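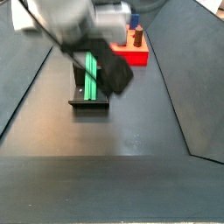 Have you ever tried to push a square block through a round hole? Most of us have, usually when we were very small and rather cross about it. Shape puzzles have been keeping kids busy for ages, and there's quite a lot of clever thinking tucked inside them, so settle in and let's have a good look at how they work.

Every peg has a shape you can find by looking at its end. Mathematicians call a solid like this a prism - it's what you'd get if you took a flat shape, like a star, and stretched it out long, a bit like squeezing icing through a star-shaped nozzle. If you could slice a prism straight across anywhere along its length (please don't, your puzzle won't thank you!), you'd see the same shape every time.

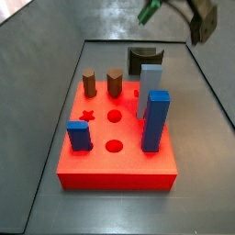
A round peg is the friendliest of the lot. You can twist it any way you fancy and it will still match its round hole. A square peg is a little fussier, but it does give you four ways to turn it. A regular star with 5 points gives you five ways, and in between those the points bump against the edges and the peg just sits there sulking.

So colour won't help you much, and neither will pushing harder. Try this the next time you play:

- Look at the end of the peg and say the name of its shape out loud.
- Find the hole with the same outline.
- Hold the peg up straight, then turn it slowly until the corners line up.

My neighbour Ada Sala likes to play with her eyes shut, feeling the corners with her fingertips, and I must say it's much harder than it sounds. You might like to try it too, perhaps with just two or three pegs to begin with.

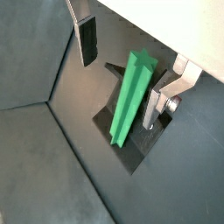 *A star prism. Look for the ridges running down its sides!*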